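Small Blocks, Big Board: What We Learned About Making a Sorting Set
Project report, spring term
Gladys Cuadros, Jayson Barredo and Dindo Panganiban

How we got started

Our group wanted to make something that people could pick up and hold. The assignment sheet said "design and evaluate a tabletop activity," which could have meant nearly anything, and for the first two weeks it did mean nearly anything (Jayson still has a drawing of a marble run that would have needed its own room). What brought us together in the end was a shoebox of old toy blocks that Gladys's aunt had kept from when she ran a little daycare in Grakinham. We dumped them out on the table, and all three of us started lining them up without even talking about it. That felt like a pretty good sign!

So our project became a set of colored blocks and a board to use them on. We called it Sullasance, a name that Dindo made up on the bus and that we never managed to replace. The question we asked was a simple one: does the surface you give people change the way they sort and arrange the pieces? We thought it probably would, and we had a lot of guesses about how.

Choosing the wood

We spent far longer on the board than on anything else. Our first one was a scrap of painted shelving, and it was fine, except that the paint was glossy and the blocks slid whenever anyone leaned on the table. The second was cork, which everybody liked to touch and which shed crumbs all over Dindo's backpack. After that we went to Driltton, the lumber place past the ball fields, and the man at the counter let us go through the offcut bins for most of an afternoon.

We came home with maple. It is a light wood, and colors show up on it beautifully, yellows included, which we had worried about because a warm yellow can get lost on a warm wood. The strips are glued side by side, so the surface has a soft stripe to it. Gladys wanted to pick out only the strips with no marks at all. Jayson argued for keeping the knots, and he won, and I (Dindo, writing this part) think he was right. People put their fingers on the knots. One of our testers kept setting a block right on top of one and called it "home."

We sanded with 104 passes on the first side, a number we know only because Jayson was counting out loud to keep himself going, and then we finished with fine paper and a thin coat of oil. The oil smelled up the hallway for two days and we would like to apologize again to the ceramics class.

The blocks

For the blocks we wanted shapes that were easy to tell apart by feel as well as by sight. The octagonal ones turned out to be everybody's favorites. They have enough sides that they look almost round from across the room, but they stand up straight and they don't wander off the table like a cylinder does. Cutting them was another matter. Our first few were lopsided, and one of them was so lopsided that it became the doorstop for our work table's drawer.

We painted them in our garage-sale acrylics. The yellow took more coats than any other color, and even then it came out closer to orange on some pieces. We kept it that way.

Our budget was 200 dollars from the department, and the maple took the biggest bite out of it. The paint was nearly free, the sandpaper was not, and the glue we bought was the wrong kind, so we bought glue twice.

Testing with people

We ran our sessions in the afternoon in the reading room at Aquino Hall. Testers sat down, got the board and the blocks, and were told only "arrange these however you like." We didn't give a time limit. We wrote down where the first block went, whether the person grouped by color or by shape, and whether they moved things after they seemed to be finished.

On the painted shelf, people tended to make one pile in the middle. On the maple, they spread out, and they used the edges much more than we had expected. Several of them started at the far side and worked along it, leaving the whole middle of the board open. When we asked one tester why, she said the middle looked too nice to cover up, which made Gladys very happy.

We also noticed that the direction of the strips mattered. With the strips running left to right, people made rows. When we turned the board, a few of them made columns, though others turned the board right back.

The edge layout

After the sessions we sat down with our notes and sketches and talked about which arrangement we would show in the final presentation. We agreed on the one with most of the blocks along the top and right sides, because it was close to what the testers kept doing on their own.

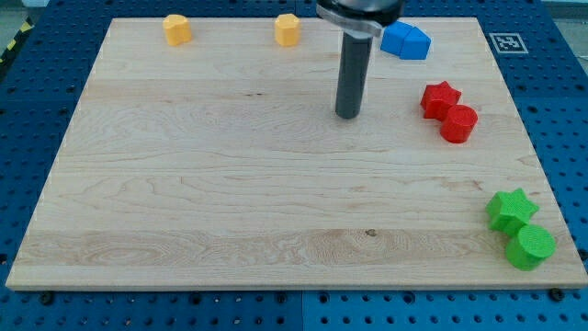 Faizal Yusof wrote back that he would have tried a darker board too, something like walnut, because he wasn't convinced that people were avoiding the middle on account of the grain. Maybe, he said, they were only keeping a clear place to work, the way a cook pushes everything to the back of the counter before starting to chop.

We had not thought of the cook! It is a good point, and our sessions can't settle it. We only had one wooden board, and we never asked people what they would do next if we gave them more blocks. If a group takes this up after us, we would love for them to make a second board the same size in a dark wood and run both side by side.

Things we would change

We would write the tester instructions on a card. We read them out loud each time, and by the last session Jayson was adding little jokes, and we can't be sure the jokes didn't change anything.

We would mix one big jar of each color before painting a single block. Our small batches never matched.

We would also oil the board outdoors.

Thanks

Hervé Renaud lent us his clamps and his patience, and showed us how to round over an edge so it doesn't splinter. Gladys's aunt gave us the shoebox and has asked for it back. The board is staying with Dindo over the summer, and the blocks are in a coffee can with the lid taped on.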